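The Slow Apprentice of Ginbridge

The Hakska works in Ginbridge has made wooden puzzles and sorting toys since 1940, and for most of that time the final check went like this: a person picked up a block, put it in its hole, and took it out again. Joana Barros has done it for 42 years. In July she was asked to teach it to an arm.

"They said it would take the boring part," she says. "I liked the boring part. I did my thinking then."
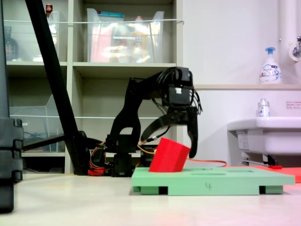 Management bought the system from Afolabi, whose brochure promised freedom from repetitive tasks. The 154 people on the payroll read it closely, the word "freedom" having come up before at the Travcombe plant, shortly before it closed.

So far the freedom is modest. Two packers have moved to the fitting bench, with a small raise, and Barros has a new title, process lead, which came with a lanyard. She now spends her mornings watching, and her afternoons writing down what she watched. 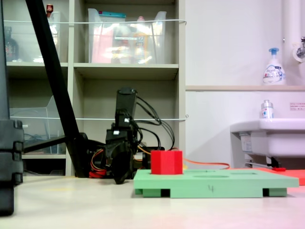 Her notes are popular in the break room. They are brisk, unsentimental and graded like schoolwork. Each board gets its own page, and the one with the 4 inked on its front edge has run to several, mostly on the subject of the red block. "Hesitates," reads one entry. "So did I, my first week."
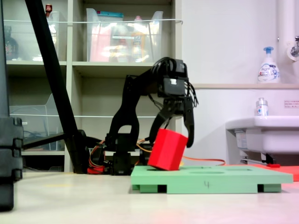

She has asked for a chair with arms, and for the radio to come back on. The chair is on order. The radio - a matter for Afolabi, apparently - is under review.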